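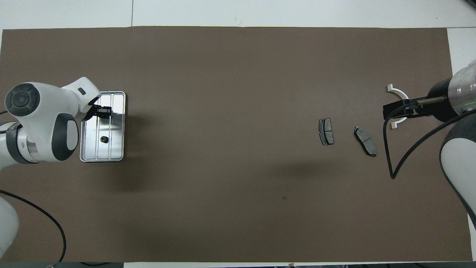
Bench check before the brake job, Tarwood shop, March

1. Mat down flat — OK
Ours is the brown one, and it covers nearly the whole white top. A few faint creases, which I can live with.

2. Pads side by side on the mat — OK
Two dark gray ones, right half. Please keep greasy fingers off the faces!

3. Parts tray, three lanes — OK, with a grumble
I found a little black piece in the middle lane (a nut? a short fitting?). Bag it and label it, folks.

4. Tray emptied between jobs — OK
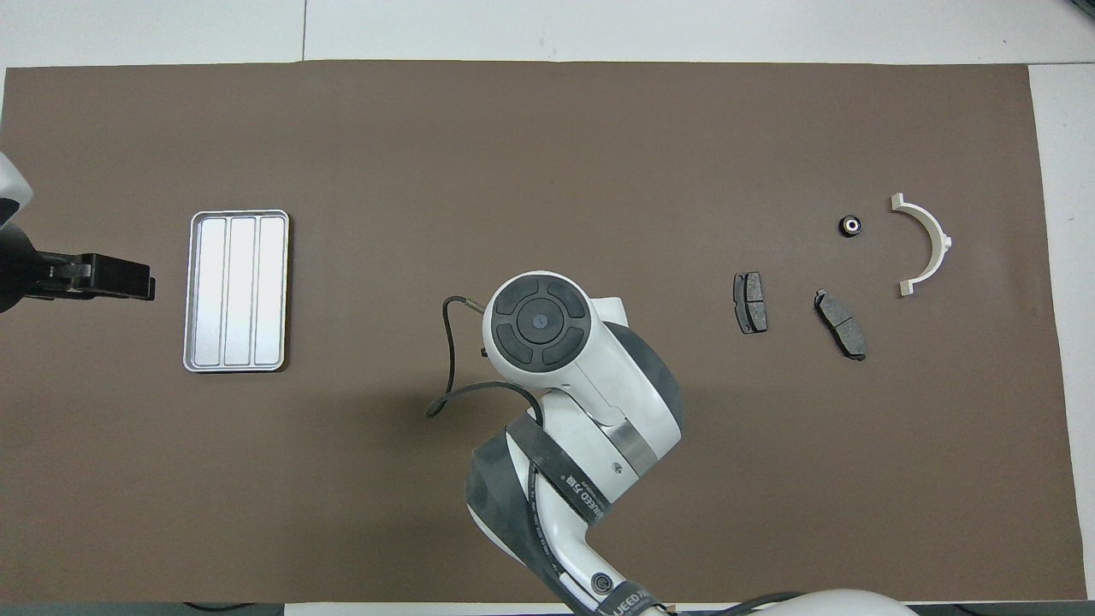

Tray with all three lanes clear, parts over on the right.

5. Job card filled in — NOT OK
Card 2925 still has no pad thickness on it. I'll chase that one myself before lunch.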